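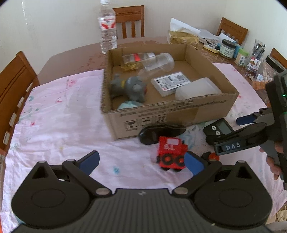
4.2 貸出記録における名称の揺れ

前節では、三つの玩具貸出所(Nidcombe、Graltville、Lougher)の利用世帯の構成を示した。本節では、貸出台帳に記された玩具の名称を取り上げる。同じ品物が貸出所ごとに、また記入者ごとに異なる名前で呼ばれていることは予備調査の段階で分かっていたが、その程度と原因は検討していなかった。

分析の対象は、利用登録のある68世帯の貸出記録から抽出した700件である。Nidcombeの台帳は手書きの帳面で、残る二か所は共通の目録ソフトウェアWumemisを用いている。手書きの記録は第二著者が転写し、判読できない箇所は空欄とした。略語は展開せず、綴りの誤りもそのまま残した。誤記の中には地域の発音を反映したものがあり、転写の時点で直すと後の分類に使えなくなるためである。

名称は、記入の際に何が手がかりになったかによって、種類名(「汽車」「積み木」など)、外観名(「赤いの」「大きい方」など)、製品名、来歴名の四つに分けた。来歴名とは、寄贈者や以前の置き場所に由来する呼び方を指す。Graltvilleの台帳には「二階の箱の人形」という項目が繰り返し現れるが、この貸出所は二年前に平屋の建物へ移っており、現在の利用者の多くは名前の由来を知らない。それでも名称は引き継がれ、新しい記入者も同じ書き方をしていた。

分類は二名が独立に行い、判定が分かれたものは協議で決めた。分かれた例の多くは、種類名と外観名が一つの項目に併記されたものである。「赤い汽車」は色を含むが、貸出の場面では汽車の中での区別に色が使われていると考え、種類名を主、外観名を従とした。一方、「赤いの(車輪)」のように品物の種類が書かれていないものは外観名とした。この基準を決めるまでに分類表を二度改訂しており、改訂前の判定はすべてやり直した。

玩具の乗り物は、四分類のすべてが見られた唯一の品目群である。図3の小さな赤い機関車のような品物を例にとると、「機関車」「汽車」「電車」はいずれも種類名、「赤いの」「窓の白いやつ」は外観名に当たる。側面に文字のある品物では、その文字を製品名と受け取って書き写す記入者と、文字を無視する記入者とに分かれた。後者にはまだ字を読まない子どもの言い方を保護者がそのまま書いた場合が含まれ、台帳の上では両者を区別できない。この点は聞き取りで補った。

聞き取りは、登録世帯のうち協力の得られた41世帯に対して行った。質問は、現在借りている玩具を家で何と呼ぶか、返却の際に窓口で何と言うか、その二つが違う場合はどちらを先に使い始めたか、の三点である。面接はBleddyn GoughとEleri Wynneが分担し、同じ世帯には同じ面接者が通して当たった。子どもが同席した場合は子どもの発話も記録したが、集計では保護者の回答と分けて扱っている。

家での呼び名と窓口での呼び名は、一致しない世帯の方が多かった。家では子どもがつけた名前を使い、窓口では種類名に言い換えるという型が目立つ。Lougherのある保護者は、窓口で家の呼び名を口にしたところ係に通じず、以後は「木の車の、長い方」と言うようにしたと述べた。逆に、窓口での呼び名が家に持ち込まれた例もある。Graltvilleでは、貸出票に印字された短縮名を子どもが固有名として覚え、返却後も別の玩具に同じ名前をつけていた。

貸出所の間の差は、記入の様式から説明できる部分が大きい。Wumemisの入力画面には種類を選ぶ欄が先にあり、自由記述はその下に置かれている。種類を選ばなければ次へ進めないため、LougherとGraltvilleでは種類名を含まない記録がまれである。Nidcombeの帳面には区切りのない一行があるだけで、外観名のみの記録が集中していた。ただし、Graltvilleの来歴名の多さは様式では説明できない。この貸出所では同じ窓口担当者が長く務めており、名称が口頭で伝わる経路が他の二か所より安定していた可能性がある。

名称の揺れは、貸出の実務にも影響していた。Nidcombeでは、返却済みの品物が別の名前で貸出中のまま残っていた例が10件見つかった。いずれも品物そのものは棚にあり、紛失ではない。担当者はこの種の食い違いを以前から把握していて、帳面の余白に鉛筆で印をつけて処理していた。印の付け方には決まりがなく、転写の際に意味を確かめられなかったものもある。

Taşdemirは、家庭内の物の名前について、共有の範囲が狭いほど来歴に頼った呼び方が残りやすいという見方を草稿の検討会で示した。本節の結果はおおむねこれに沿うが、貸出所は家庭より利用者の入れ替わりが激しく、由来を知る者がいなくなった後も来歴名が残る点で異なる。由来の知識と名称の使用は、分けて考える必要がある。

なお、本節の集計には季節による偏りがある。Lougherは2月に棚卸しのため貸出を休止しており、その間の記録がない。また、屋外用の玩具は夏季に貸出が集中するが、抽出の際に品目による重みづけは行っていない。次節では、同一の世帯が繰り返し借りた玩具に限って、呼び名が回を追ってどう変わるかを見る。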